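Home | Topics | Kitchen Science | Glossary | Ask

Search the Skudside Junior Library
Enter a word
Go

How Heat Reaches Water

Text by Zinash Degefa. Reading time: 5 minutes.

Water can be heated in a kitchen in more than one way. This page deals with 2 of them: an electric kettle and a saucepan on a gas range. Ask an adult before using either.

1. The electric kettle

An electric kettle contains a part called a heating element. Electricity passes through the element and makes it hot. The heat then moves into the water touching it. The power base carries the electricity from the cord to the kettle, so the kettle itself can be lifted away to pour.

Glass kettles make the water level easy to check. The one on the counter has its lid open and a small amount of water at the bottom. Every kettle has a minimum level, and it must be filled to that level before it is switched on.

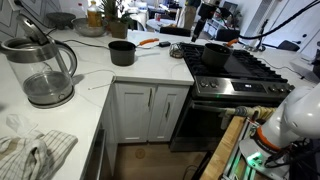
2. The gas range

A gas burner mixes gas with air and burns it. The flame comes out around the edge of a round metal cap. Above the burners are the grates — heavy black bars of cast iron. They hold a pan at a fixed height, with space for air to reach the flame.

The bottom of a saucepan takes in heat from the flame and passes it to the water. This is called conduction. Warm water at the bottom then rises and cooler water sinks to replace it. This second movement is called convection.

A griddle plate is a flat plate for cooking. On this range it lies across the middle, between the left and right burners, with a clear glass carafe on it. The saucepan has a long orange handle that reaches over the back of the cooktop.
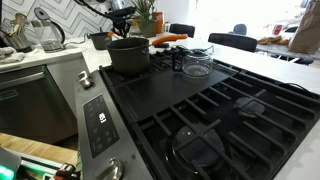 Why does water heat faster with a lid on the pan?

A lid traps warm air and steam above the water. Less heat escapes into the room, so more of it stays in the pan.

Words to know

Element — the part of a kettle that gets hot.
Conduction — heat passing through a material.
Convection — heat carried by a moving liquid or gas.

Related pages
Why Metal Feels Cold
What Is Steam?
The Nigatu Book of Measuring: Chapter 15
How a Dishwasher Cleans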